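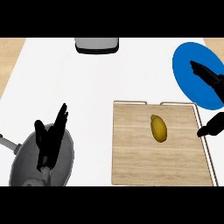 one blue plate, one white counter

Okay so I finally watched the Tuesday episode of Flarkitz and I have a LOT to say about the cold open, so mute me now if you're still behind. Spoilers the whole way down.

First off, Gunnel Sjögren as the mayor of Tinamberg. I know half of you wanted them to hire some big outside name for it. I wanted that too! I was loud about it in January! I take it back, she was so good I had to pause and walk around the apartment.

The bit where she keeps trying to cut the ribbon and the scissors keep getting smaller?? And she never once looks down at them. She just keeps talking about parking. I've watched that part 6 times and I'm going to watch it again after I post this.

For anyone new here, the mayor used to be Vilho Pelkonen's part. He did it for two seasons with the big gray wig and the cough. People loved the cough. My mom still does the cough at dinner. So when he left there was a real worry that they'd just drop the character, and I think a lot of the casting campaign stuff came out of people being sad about that.

The campaign, if you missed it: somebody posted a side-by-side of Huiling Li from that courtroom show next to the old mayor wig and wrote "same jaw." That was the entire post. It got 663 replies by lunch and most of them were just people typing JAW.

Then Huiling Li saw it and wrote back "I own a sash" and everyone lost their minds. There was a petition by the evening. 3,000 signatures, which I know isn't huge in petition terms, but this is a sketch show that airs at 11:40 at night on a channel my cable box thinks is a radio station.

(Yes I signed. Yes I also made a sash graphic. It was not good, please stop bringing it up.)

What I liked is that the show clearly noticed. In the second half of the open, when the mayor's phone rings and she says "No, she's not available, she owns her own sash," that is 100% for us. My roommate didn't get it at all and I had to explain the jaw thing from the beginning while she was trying to eat.

Now the part I'm less happy about. The Useritz sketch went on for what felt like a week. I get the idea, it's a meditation app that gets jealous, fine, cute, Milovan Zupan doing the voice was a nice touch. But they had the ending! The app books itself a solo vacation! That's the ending! Why was there another scene at the airport?

Somebody asked me last time why I always complain about endings and it's just that they have some of the best openings on TV and then you can feel everyone looking around for the door.

Best small thing of the night: Nazanin Babaei as the weather person who only forecasts for her own street. "Gu Street, partly cloudy. Everyone else, I wish you well." Two lines and out. Give her a whole sketch, give her a whole hour, I don't care.

Also she broke a little bit on "I wish you well." Go back and look at the corner of her mouth. I love when they leave that in.

A few of you are asking if I think Huiling Li will still turn up. I have no inside info, I work in a dental office. But if I were writing it I'd bring her in as the deputy mayor from the next town over and let the two of them fight about a bridge. Nobody wins, bridge stays closed, everybody sings.

And to the people being weird in Gunnel's mentions because she doesn't do the cough: she isn't supposed to do the cough! It was his cough! She gave the mayor that little hum before she lies and it's so much creepier. Hmm. "The pool will open on schedule." Hmm.

I also want to say the wig is better. Somebody in that department spent real time on the wig and I see you, whoever you are. The old one had a visible seam for two years, and I say that as a person who bought the shirt with the old one on it.

Music was fine. I fast-forwarded the second song. Don't fight me, I had work in the morning.

Ranking because someone always asks: mayor, weather lady, the fake mattress ad, jealous app, the thing with the twins. I didn't understand the thing with the twins. If you understood the thing with the twins please reply and tell me what the soup meant.

Update, three of you have now replied about the soup and you all said completely different things, so I feel better.

Next one's a rerun, so I'm going to do a rewatch of the first Pelkonen mayor episode and post while I go. Starts at 9 my time. Bring snacks, cough along if you want.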